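Textile Care and Household Practice
Unit 7: Sorting and Folding Zippered Garments
Instructor: Ritva Lahtinen

Preparation of the work surface

Clear the table before the garment is laid down. Untreated pine should be wiped along the grain with a dry cloth and checked for splinters, particularly near knots and plank seams, where knitted fabrics are apt to catch.

Handling the garment

1. Lift the garment by a single gathered fold and let the weight of the fabric draw out the larger creases.
2. Lower it slowly and spread the body outward from the center.
3. Locate the zipper and lay it straight - a twisted zipper will distort the front panel once folded.
4. Turn out any rolled hem and find the care label before deciding on the pile.

Students will practice with 14 garments in pairs. Folded work is to be left on the table for review by Mr. Hakala. Reading for the next session: Dwivedi, course reader, page 46. 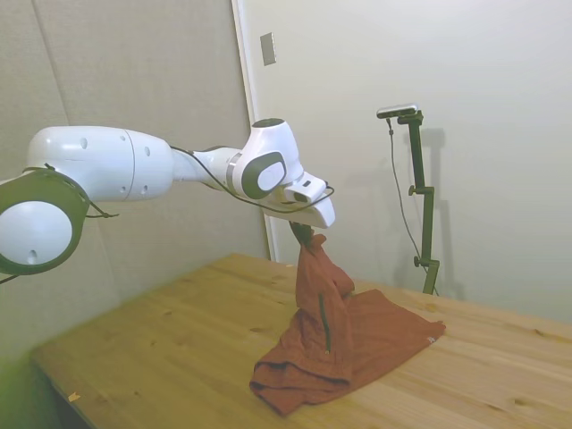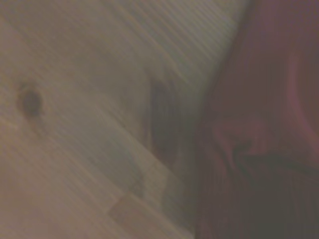 Figure 7. First picture: zippered garment in rust red, partly lifted by a gathered fold. Second picture: wood surface with knot and grain.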